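Open Day at Sturkell Shows Automated Driving on Ordinary Streets

Visitors to the Sturkell test center on Wednesday were offered something more modest than a driverless ride. The institute's annual open day, which drew 371 guests, was given over to the daily work of its automated driving group: planning routes, recording them from a moving car and going through the results at a desk.

The group is led by Soon-im Seol, who opened the morning session with a short account of the Werkumum project. Its purpose is to teach a vehicle to read town junctions as they are found, with roadwork, temporary signs and pedestrians included. The project has so far covered 482 junctions. Guests were taken through the workshop in parties of 11, and each party spent half an hour with the engineers.

Kaj Ketilsson, who is responsible for the planning software, explained how the car settles on a place to stop. A large junction may show a driver several red lights at once, on a mast arm overhead, on a pole at the corner and again on the far side. The software must decide which of them govern its own lane. "A person does this without thinking," he told one party. "We have to write it down."

Temporary works remain the greatest difficulty. Striped barriers can narrow a sidewalk or hide a curb, and the stored map will not always include them. Vesna Georgiou, who reviews the recordings, said that her team marks every barrier by hand before a route is released for training. Over 920 hours of review have gone into the present set.

The afternoon was reserved for questions. Several guests asked when such a car might be allowed to travel without a safety driver. Ms. Seol declined to give a date. She said that the group would first repeat its town routes in winter, when low sun and road salt affect the sensors, and that the findings would be shared with the institute's partners at Ginting in December.

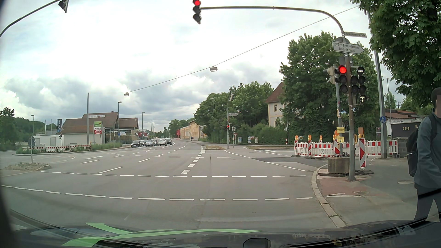
Related items
Ginting Renews Support for Road Safety Research
Zedeo Opens Training Workshop for Sensor Technicians
Interview: Do-yoon Noh on Maps That Age
Ro-un Kwon Joins Sturkell Advisory Board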